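# About Mimlow

Mimlow clears and resets shared tables in canteens, training rooms and staff kitchens.
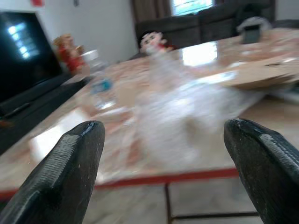 Most of the waste is light stuff, according to one site manager at Drarner, and light stuff gets left because everyone assumes it weighs nothing and takes no time. We agree with the second half. A plastic bag takes a few seconds to pick up. A room full of them takes a shift.

## What we do

Work is done table by table, in a fixed order:

1. Film, bags and wrappers are lifted first and kept apart from paper.
2. Bottles are checked for contents, emptied and sorted. Full, sealed bottles stay on the table.
3. The top is wiped from the far side to the near edge, then the trim.
4. The floor under the table is swept last.

Glossy tops get a second pass with a dry cloth — smears show badly in daylight. Patterned tops are checked by hand, as crumbs are hard to see against veining.

## Where we work

We look after 80 rooms on 5 sites, among them the Brinkmann offices and the Gekach training centre. Each visit covers up to 8 tables. In August we logged 1,901 table resets.

## Bookings

Regular visits are booked by the month. Single visits need two working days' notice. Please state the table surface when booking — stone, laminate and bare wood are cleaned with different products.

Page last checked Sunday, September 24, 2023.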